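Fruit in the fridge: does it really keep any longer?

Kitchen & Storage > Food keeping
Shares 30 | Comments 2,000 in this section

pipandcore wrote:

Every kitchen article I read says the same thing. Get your fruit off the table and into the fridge and it will last for weeks. I don't believe it, or at least I don't believe it's worth the bother for the sort of fruit most people buy.

We've got a long white table down one side of the room and the fruit lives on the end of it in a yellow plastic basket. The fridge is right next to it. Magdolna Vörös, who I share the place with, has decided that everything in the basket must now go on the top shelf of the fridge, one piece at a time, and not touching. I say a pomegranate has a skin like a shoe and will sit on a table perfectly happily until somebody remembers it.

So what am I asking? Has anyone compared the two with the same fruit bought on the same day? Please don't send me a link to the Evis leaflet. They sell the boxes, so they would say that. 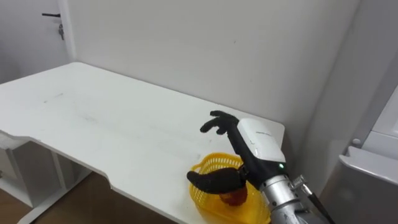

Re: Fruit in the fridge: does it really keep any longer?

marrowfat wrote:

I did it with pomegranates last October. Half a bag in a bowl, half on a fridge shelf. The bowl ones went leathery and brown at the crown long before the others showed anything. They were still fine inside when I cut them, so I suppose you can have your point if you want it.

Apples are another matter. Table apples go soft. I don't think that's even in dispute?

Re: Fruit in the fridge: does it really keep any longer?

pipandcore wrote:

It's in dispute in this house. Softer, yes. Off, no. I've eaten plenty of soft apples and so did my grandmother.

And "half a bag" isn't a test, with respect. Were they the same size? Was the bowl near a window? One bad one in a bag will turn its neighbours wherever you put them.

Re: Fruit in the fridge: does it really keep any longer?

Gy. Hajdu wrote:

You asked for a comparison, someone gave you one, and now it's not good enough. What would be?

I'd worry more about the basket. A solid-sided one traps the damp under the bottom layer and you don't find it until you lift something. I had a Mema bowl with no holes in it and threw it out. Look at yours and see if air can get through.

Also leave space on the shelf. People cram things against the back wall, they get frosted, and then they come on here to say the fridge ruined their fruit.

Re: Fruit in the fridge: does it really keep any longer?

marrowfat wrote:

Agree about the back wall. Don't agree about baskets. Mine is solid and I've had no trouble, but I do eat what's in it.

Re: Fruit in the fridge: does it really keep any longer?

pipandcore wrote:

Fine. We're moving things across as Magdolna wants and I'll report back. The pomegranate has the upper shelf already and I can't say it looks any better or worse for it.

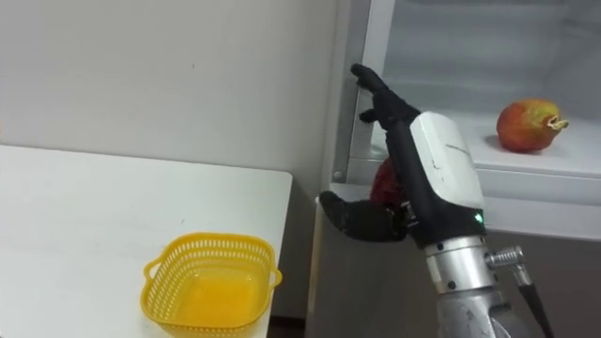
Page 2 of 2

Re: Fruit in the fridge: does it really keep any longer?

saltcellar wrote:

Has anyone tried those Imine sachets you put in with the fruit? The packet says they soak up the gas that makes things ripen. My sister swears by them and she is not easily sold anything.

Re: Fruit in the fridge: does it really keep any longer?

pipandcore wrote:

I've tried Saber ones, which I took to be the same stuff in a different packet. I couldn't tell you they did a thing. When did "my sister swears by them" become evidence?

As for the shelf, my objection now is a different one. Once the fruit is behind a door, people stop eating it. On the table you walk past and take one.

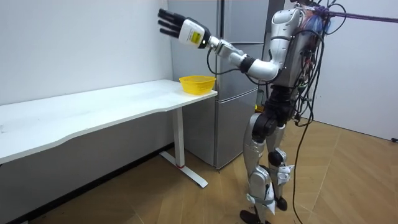
I'm also not convinced by the idea that a cold pomegranate is nicer. Cold fruit tastes of less. If I have to get it out an hour beforehand to enjoy it, I might as well have left it in the basket.

Re: Fruit in the fridge: does it really keep any longer?

Gy. Hajdu wrote:

Then keep two days' worth on the table and the rest in the fridge - which is what most of us do without a thread about it.

Re: Fruit in the fridge: does it really keep any longer?

marrowfat wrote:

He's right. And please do cut one of each open before you report back. The outside tells you very little with pomegranates.

Re: Fruit in the fridge: does it really keep any longer?

pipandcore wrote:

I'll cut them. I still expect them to be the same.

Comments on this thread: 12 | Share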